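Skondarville Self Storage — Frequently Asked Questions

How do I book a unit?
Ring the office or fill in the form on the bookings page. We need a name, an address and a rough idea of what you want to store. Units can usually be ready the same afternoon.

What do I need to bring?
Photo ID and one proof of address from the last 2 months. A bank statement or council tax bill is fine. We can't accept a mobile phone bill.

How much is the deposit?
£200 for all sizes. It is paid back to your card once the unit is empty and swept, less anything owed.

When can I get in?
The gate opens at 6 in the morning and closes at 10 at night. Your code works on the gate and on the door to your own floor, but not on the other floors.
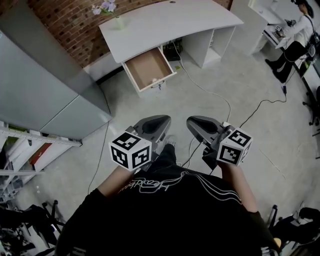 Is my stuff insured?
Every unit comes with cover up to £2,000. If your things are worth more, tell Edit Somogyi in the office and she will send you a price for the extra. You can use your own policy instead — we just need to see a copy before you move in.

What can't I store?
Food, plants, animals, gas bottles, paint, petrol and anything else that burns easily. Mowers are allowed if the tank has been drained.

Can someone else use my unit?
Yes. Add their name to your account and they will get their own code. Please don't share yours.

Do you sell boxes and tape?
Yes, at the front desk. Unused flat boxes can be returned with the receipt.

How do I leave?
Give us 14 days' notice by email or letter. Rent is worked out to the day, so any part of the month you have paid for and not used is refunded with the deposit.

Who do I talk to about a bill?
Attila Orbán deals with accounts. Please quote your unit number.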